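Open day at the Sondov toy block works

Feb 22, 2020

So I finally made it to the Varkska open day! I've been meaning to go ever since a coworker brought back one of their shape sets for her kids, and this year I got one of the 539 tickets. It's a 54 minute bus ride out to Sondov, and the last stretch is all potholes (hold on to your coffee).

They start you off in the cutting hall, which smells wonderful, like a pencil sharpener the size of a barn. We got 30 minutes in there and I could have stayed all afternoon. The scraps go into big sacks by the door and you can take a handful home – I have a pocketful of them on my desk right now. After that comes the paint room, which you only see through a window, and then a long corridor of old catalogs under glass. The August ones from the early years are lovely.

My favorite part was the room with the colored blocks, though. I've always had a soft spot for plain little shapes on a bare wooden board, and the green star is the one I would have begged for when I was five.

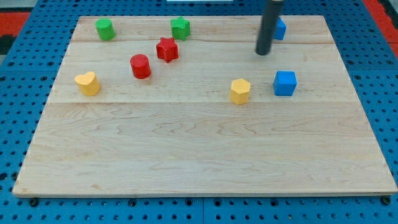
A woman next to me wanted to know why stars cost more than cylinders, and the answer from the guide was that a cylinder is an easy cut but a star has all those inside corners, and every one of them needs sanding. I'd never thought about that. Poor stars!

The shop at the end was packed, so go there first if you want the Bugti set. They had put out 1,000 loose blocks in bins and people were digging like it was a yard sale. I came away with two cylinders and a star, all green, and a slice of poppy seed cake from the Sonedon bakery stand in the parking lot. The bus back leaves from the other side of the road, by the way.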